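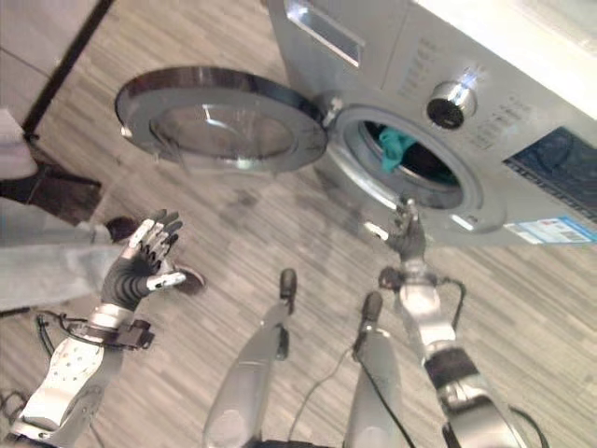
Couple wanted (or two good mates) to help run our lakeside cabins, June start

Hi, I'm Pichit, and my family and I run Garnden, a little cabin resort on the east side of Zhuravel Lake. We've been here seven years and we've finally admitted we need live-in help, so I'm looking for two people to join us next season.

We have 1,708 feet of shoreline, which sounds very grand until you have to rake it. There are five guest cabins down along the water plus the main house, where we live with the dog. Each cabin has a kitchenette, a wood stove and a porch. No TVs, and the cell signal is best if you stand at the end of the dock. Most of our guests come back every summer and they'll want to tell you about the pike they lost last year. Please let them!

The work is a real mix. On changeover days it's all cleaning: beds stripped, floors done, fridges wiped out, barbecues scrubbed, and a mountain of sheets and towels to get through before check-in at four. The rest of the week is easier. You'd be splitting kindling, topping up propane, handing out life jackets, bailing canoes after a rain, answering the phone when I'm in town, and driving the garbage to the transfer station (bear-proof bins are only bear-proof if they get emptied). One of you should be comfortable with a small outboard. If you can fix a leaky tap I'll be very happy, but I can teach that.

You don't need hotel experience. Our best helper so far came from a garden centre. I do need you to be friendly before your first coffee, okay with mosquitoes, and able to lift a mattress between you. A full driver's licence for at least one of you is a must, as the nearest groceries are in Steklow and there's no bus.

What you get: an hourly wage for each of you, paid every second Friday, and your own cabin up behind the woodshed, heat and hydro included. It's small – one bedroom, a shower, a two-burner stove – but it has the afternoon sun and guests don't wander up there. You'd have two days off in a row every week, never on a changeover, and you can use the canoes and kayaks whenever they're not booked. Well-behaved dogs are fine if they can get along with ours. Sorry, no cats, my daughter's allergic.

The job starts the first week of June and goes until we drain the pipes after Thanksgiving. If it works out there's a chance of staying on through the winter, when we keep two cabins open for skiers, but I'm not promising that yet.

To apply, send me an email through the Clarkareo listing page with a bit about both of you, any dates you can't do, and the names of two people I can call. Skip the fancy cover letter. I'd much sooner hear about the worst job you ever had and why you stuck it out (or didn't). I'm reading everything myself in the evenings, so give me a week or so to answer. I'll set up phone calls with six pairs, then ask a few of you to drive out and see the place, and I'll cover your gas and put you up for the night.

Pichit Luangrath
Garnden Cabins, Zhuravel Lake

Posted November 10, 2022. The listing stays up until we've found our people.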